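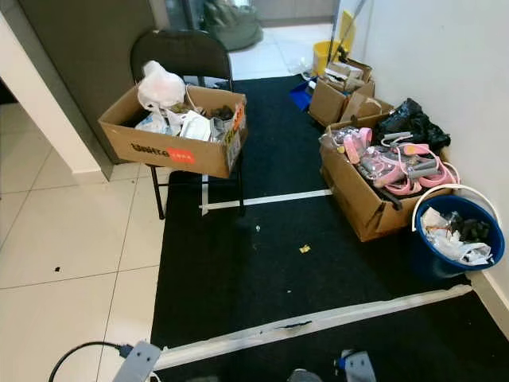 Work under the second stage of the Grirnance draught reduction grant has moved from survey to measurement. The programme covers older low-rise rental buildings where tenants pay for their own heating and report cold floors near the entry. The original survey form asked only about windows and outside doors, and it missed most of the floor-level leakage. A narrow hallway with large white tiles, grey grout and a black carpet mat over the centre shows very little on a visual check, and the form had no line for the joint between floor and wall. The form has been rewritten, and the new version was put into use in March.

Prepared for Larneline by Norbert Kolář, Fellero
28 March 2020

## 1. Status against the work plan

| Item | Planned | Status |
|---|---|---|
| Revised survey form | End of stage one | Complete, late |
| Dwellings surveyed | 28 | 28 |
| Pressure tests, first round | All surveyed dwellings | Complete |
| Sealing work | 10 dwellings | Under way |
| Pressure tests, second round | After sealing | Not started |
| Tenant guide | Draft | With Larneline for comment |

The survey form was late on account of the rewrite described above. The delay did not affect the pressure tests, which were booked separately.

## 2. Measurement

Each dwelling was tested with a door fan under depressurization only. Kitchen and bathroom fans were taped over. Interior doors were left open, except where the tenant asked for a room to stay closed. In those cases the result is recorded as partial and is left out of the averages.

Leak locations were found with a smoke pencil while the fan was running. The most common positions were the gap below the baseboard, the space behind built-in cupboards and the penetrations for heating pipes. Window leakage was lower than the stage one report predicted. Most of the windows had been replaced by the landlords before the grant began, and the replacement dates in our file were out of date. 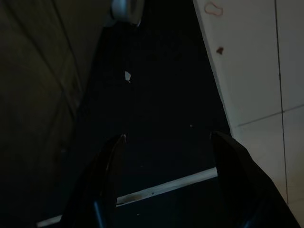
*Figure 2. Narrow, dark interior space. A small pale speck is present near the upper middle.*

Narrow spaces remain the weak point of the method. Smoke drifts before it reaches the back, and a reading taken at the opening does not show which side the air comes from. Peter Vaněk has tried a thinner probe supplied by Rusnák. It reaches further, but the readings settle slowly and we do not yet have enough of them to say whether the probe is better than the old one. Until that is settled, leakage in narrow spaces is recorded as present or absent, with no rate given.

## 3. Sealing work

The order of work in each dwelling is:

1. Pipe and cable penetrations, with fire-rated sealant where the wall separates two dwellings.
2. Floor-to-wall joints, with a backer rod and a flexible acrylic.
3. The threshold and the bottom seal of the entry door.
4. Attic hatch, on upper floors only.
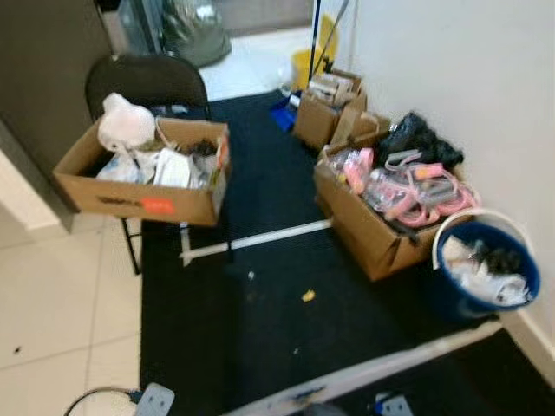
The acrylic sealant skins over quickly but needs a full day before the baseboard goes back. This was not allowed for in the first schedule, and each dwelling now takes two visits. We have grouped the visits by building to hold the travel cost down. The sealant budget is on track. Labour is over budget for the month and will stay over until the second visits are finished.

Two landlords have asked for the work to be extended to common stairwells. These are outside the terms of the grant. We have replied that the request will be passed to Larneline and have made no commitment.

## 4. Tenant guide

The draft guide runs to four pages and uses plain language. It covers condensation, the use of exhaust fans and how to report a failed seal. The section on condensation was lengthened at the request of the landlords — tighter dwellings need more regular fan use, and most of the bathroom fans are on manual switches.
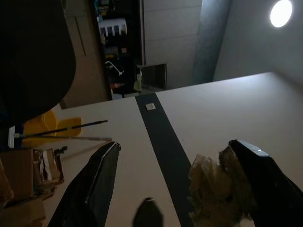
A print run of 1000 copies has been quoted. The quote is valid for 90 days. If Larneline has changes to the text, we would need them before the quote runs out, otherwise the printer will reprice the paper. Translation is not included in the quote and is shown as a separate line in the attached budget.

## 5. Decisions requested

- Approval of the two-visit schedule and the related labour cost.
- Comments on the tenant guide, or approval to print.
- Direction on the stairwell request.

The second round of pressure tests will use the same fan and the same door position in each dwelling. Peter Vaněk holds the test records and can supply the raw readings on request.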